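# Handico pulls gripper batch after finger pads slip

Update, June. More as we get it.

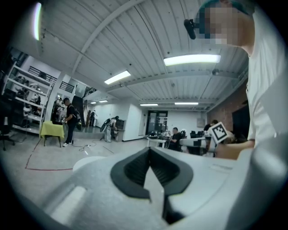 Handico has told sites using its hand-held grippers to stop work with one batch, after finger pads started coming away from the housing mid-grip. Around 200 units affected, the firm says. The fault came to light at its Giklow workshop, where a pad let go under load and a metal part dropped onto an operator's foot. Bruising, no break. Back at work the next morning. The part at issue is the black rubber pad with the ribbed inner faces, the one sat in the middle of the white housing. Under the pad is a clip, and it's the clip that's failing. Handico reckons the plastic was moulded too thin on one run. Pads are meant to last 1,000 hours before a swap. Some of these went at 90.

Balaskas, which supplies the clips, said it was "looking at the run" and wouldn't be drawn further. No word yet on who pays.

There's a data side to it aswell. Solon, the firm that takes the recordings made with the tools, has set aside 3,278 of them while it checks whether a loose pad threw the readings off. A pad can shift a few millimetres before it drops, so the grip looks fine and isnt. Solon expects to keep most of them but gave no date.

What to do if you've got one: stop using it, don't glue the pad (a few people have tried, it makes the clip worse), and check the batch letter inside the battery cover. K is the bad one. J and L are fine so far as anyone knows. Replacement clips go out from Giklow first, other sites after that.

Handico also wants safety shoes worn for any lifting work until the swap is done. That wasn't a rule before. Staff had asked for it in the spring.

Helpline opens 8am.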